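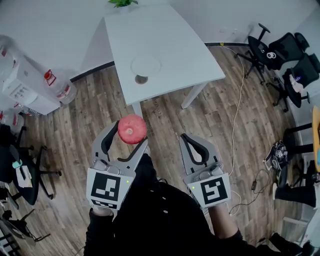

Wamano Club fruit-handling recordings: README

Version of February 13, 2019
Maintained by Erasto Nyanda and Zawadi Langat

READ THIS BEFORE YOU TRAIN ANYTHING

This folder holds recordings made by student members of the Wamano robotics club with a pair of hand-held grippers. A person wears or holds everything. No robot arm moves at any point in the data, and if you saw our poster at the Dulavier open day and came away thinking otherwise, the poster was badly worded. It has been fixed.

The plan is to use the recordings to teach an arm to pick up small round fruit and put it down again. Whether they're good enough for that is an open question. One of us (Zawadi) thinks they probably are. The other wrote most of this file.

What's in the folder

183 recordings, split over 5 sessions. Each recording has:
head view (video)
left gripper view (video)
right gripper view (video)
tag track (text, one line per video frame)
notes.txt (whatever the operator bothered to type)

Session 4 has no notes at all. Don't ask us what happened in session 4.

How it was recorded

The operator stands near the table with a gripper in each hand. Each gripper carries a square tag with a black and white pattern, and the tag track is worked out from the head view afterwards. When the operator looks away, or turns a wrist too far, the track drops out. Our script fills the gap with a straight line, and the column called "filled" is 1 on those rows. Please use that column. The first group to borrow the data ignored it and reported very smooth hand motion.

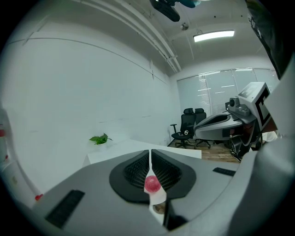

The gripper views have their own trouble. The fruit is small and the gripper takes up a lot of the picture, so a tight grip and a poor one can look much the same. There is no force reading. Labels of "held" and "dropped" were added by eye, by two people, and where they disagreed the label says "unsure". We left those in. Throwing them out would make the numbers look nicer and tell you less.

Known problems

Up to 20 recordings start late, with the fruit already gripped. They are good for placing and no good for picking.

Same room every time. A model may learn the furniture as happily as it learns the task.

All the operators are right-handed. The left gripper is slower and clumsier in places, and that is the operator, so don't blame the hardware.

Head and gripper clocks were lined up by hand until session 3. Expect drift.

Claims we do not make

We have not shown that the data transfers to a real arm. The Lumeck entry form asked for a "success rate" and we left it blank. A trial on the Baluyot arm is pencilled in for April. If it fails, the result goes in this file, in the same size letters as everything else.

Use

Free for coursework and club projects. Tell us if you find a mislabelled recording, and give the recording name and the time — "one of them looks wrong" has been received already and was not helpful.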